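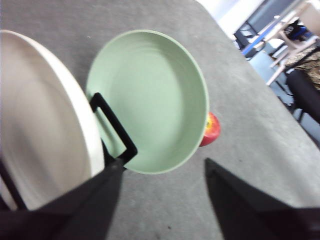
A reader in Wekmont wrote in to say she gave up stacking plates years ago and stands them on edge in a rack, and she wanted to know if bowls can go the same way. Flat-bottomed soup plates, yes. Deep bowls, no. They lean on each other and the rims chip.

Plates

Stand them with the big ones at the back. Leave a finger's width between thick stoneware plates, a little less for thin ones. A plate put away damp will leave a ring on the shelf, so give the foot a wipe first. It's the one spot the dish towel always misses.

Bowls

Wide, shallow bowls stack fine up to four high. Past that the bottom one gets hard to pull out and people start tugging. A paper towel between each pair is enough padding. Matte glazes pick up gray marks from spoons - a paste of baking soda and water takes most of them off. Rub gently with a soft cloth and rinse well.

Fruit on the counter

Apples keep a week or so in a bowl, longer in the fridge drawer. Don't pile them deep, and take out any that are bruised. Keep them away from bananas unless you want both to ripen fast. Wash the bowl when you refill it.

Small chips

Run a fingertip around the rim while you dry. A rough spot can be smoothed with 900 grit wet sandpaper, kept wet the whole time, but I would only use that plate under a flower pot afterward. Cracks go in the trash.

Next: tip 152, getting tea stains out of mugs.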